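Is two nights enough for Okesham in October, and do I need a car?

Asked by Kristine Gatchalian

My sister and I are coming by train and have two nights booked. We like walking but nothing too steep. I've read that the boat trips stop in the fall and that some of the places to eat close early. Should we rent a car, or would we just be paying to park it? 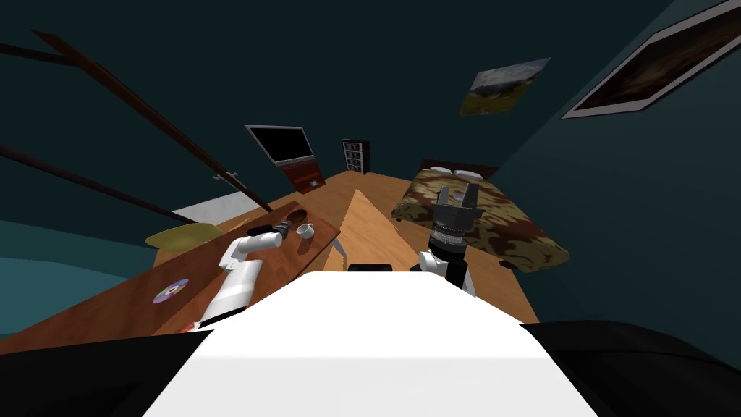
Bedroom with a wooden desk

We arrive at 4:40 in the afternoon, so the first day is mostly gone.

Answer from Karim Abdelaziz

Two nights is fine. Skip the car. The station is at the bottom of the main street and nearly everything you'd want is between there and the harbor. The bus to the lighthouse goes from outside the post office and you pay the driver, cash only last time I rode it.
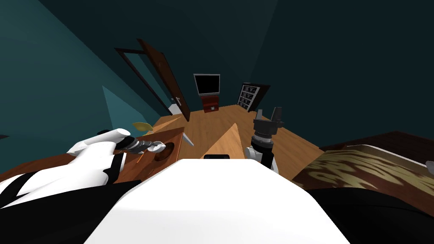
For walking, take the old rail path north. It's flat the whole way and comes out at the picnic ground, where there's a restroom and a water tap. The other trail people mention goes up Tarkik hill, which is 960 feet and has a rough stretch near the top. Not terrible, but you said nothing too steep. The boats do stop for the season - check the board at the harbor, as they sometimes keep a morning trip going if the weather holds.

Eat by 7:30. Softić is the exception and serves until 9, closed one night a week but I forget which. 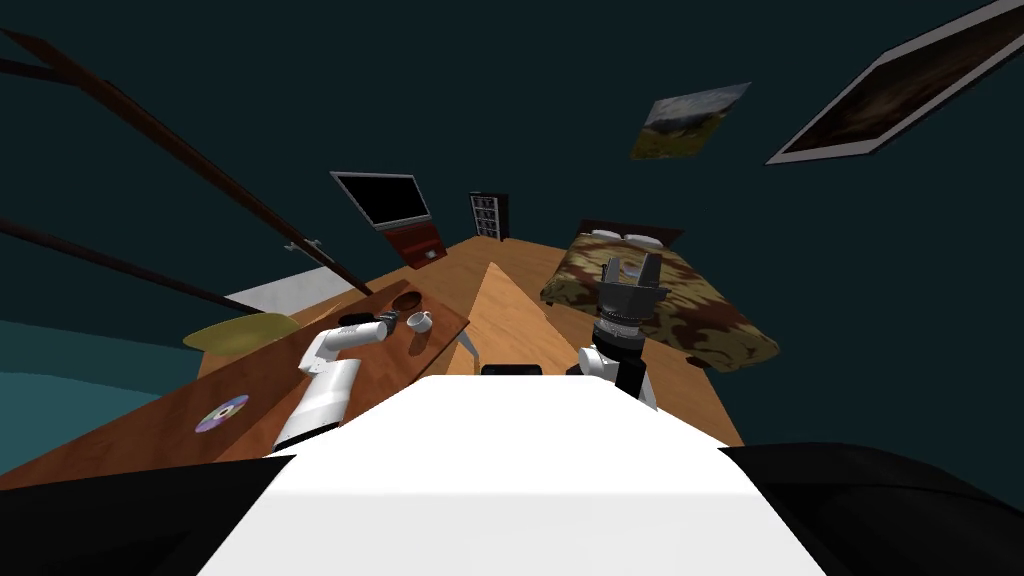
Desk and bed

Answer from Sawsan Mahasneh

I'd rent the car. We went without one and missed the gardens because the bus doesn't go out there. Parking was free after 6 p.m. Bring a rain jacket.

Answer from Mounir Belkadi

The gardens close at the end of September, so that isn't a reason to rent one. Agree with Karim on the rail path. If it rains, the town museum is small but good for an hour, mostly fishing gear and old maps. The Hiltero will hold your bags after checkout if you ask at the desk, even if you didn't stay there - they charged us a couple of dollars per bag.

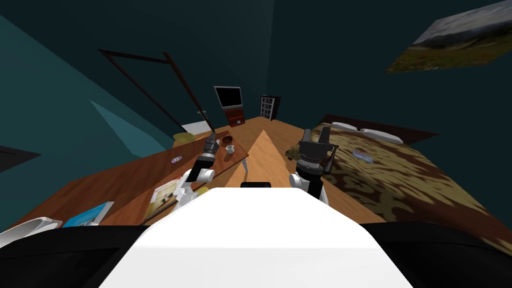
Page last changed: October, by Zineb Younis

Comment from Kristine Gatchalian

Thanks, no car then. Does the lighthouse bus run in the morning? Our train home is at 1:15.

Reply from Karim Abdelaziz

Yes, first one is 8:50. Take that one and you'll be back in plenty of time.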